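Big desk mats – worth it, or just something else to clean?
Home & Office > Desk Setups
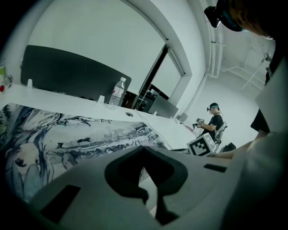

My new mat on the long white desk, water bottle still at the back where it always ends up

grommetgal
Posted 24 December 2021

Last day in before the break and I've finally put a proper mat down. It's the ink-wash sort of print, an anime face with long dark hair on the left and then splashy brushstrokes heading off to the right like a landscape. Blacks, greys and a bit of pale blue-green. I love it way more than a grown adult should (my partner has been told this several times).

Two questions. Does anybody have a trick for the cable? It's a thin white one that comes up out of the round hole at the back and runs off on a diagonal, and it bugs me every time I sit down. And how do you wash one of these without wrecking the print? Mine's a Fulska, cost me 80 bucks, so I'd rather not learn the hard way.

flatwhite_204
Nice print! I'd leave the cable alone, it's white on a white desk. You'll stop seeing it by the end of January.

For washing – lukewarm water in the bath, a drop of dish soap, soft sponge, then lay it flat on a towel. Don't hang it over a rail. I hung my old Ponavus and it had a ridge down the middle forever after.

tidybench
Going to disagree on the cable. You've already got little white clips along the back edge by the looks of it, so run it along there and bring it forward at the side. Five minute job.

grommetgal
Those clips hold the grey panel, or I've always assumed they do? I'm scared to touch them in case the whole thing comes down on the next desk. I might get some stick-on ones.

tidybench
Ah fair enough, leave them be then. Stick-on ones are cheap. Wipe the desk with metho first or they'll drop off in a week.

mouldy_mug
Unpopular opinion but I can't stand big mats. Crumbs get under, coffee gets under, and you don't find it till you move house. I went back to a bare desk and a small mouse pad and I'm much happier. Also I'd be moving that can and the water bottle somewhere else before they go over.

grommetgal
The bottle has a cap on it! But yeah, the can is a worry. I'm a bit of a spiller.

flatwhite_204
Mouldy, you can lift a mat up, you know. I do mine when I empty the bin.

mouldy_mug
Sure, and how many people do that?

quietcorner
I do, most Fridays.

Does the privacy panel help with noise at all? We've got glass partitions here as well and the sound bounces like mad. I'm looking at a fabric one from Dreßler, 1294 for a set, which seems steep to me.

grommetgal
A little bit. It's more that I don't catch people's eye all day. I wouldn't pay that much for it, but work bought ours so I can't complain.

tidybench
Look at Drekeck, quietcorner. We paid 700 for ours and they've held up fine, though the grey does show lint.

quietcorner
Cheers, will have a look after the holidays.

grommetgal
Stick-on clips ordered, and I'll try the bath wash in the new year. Will post how the colours go.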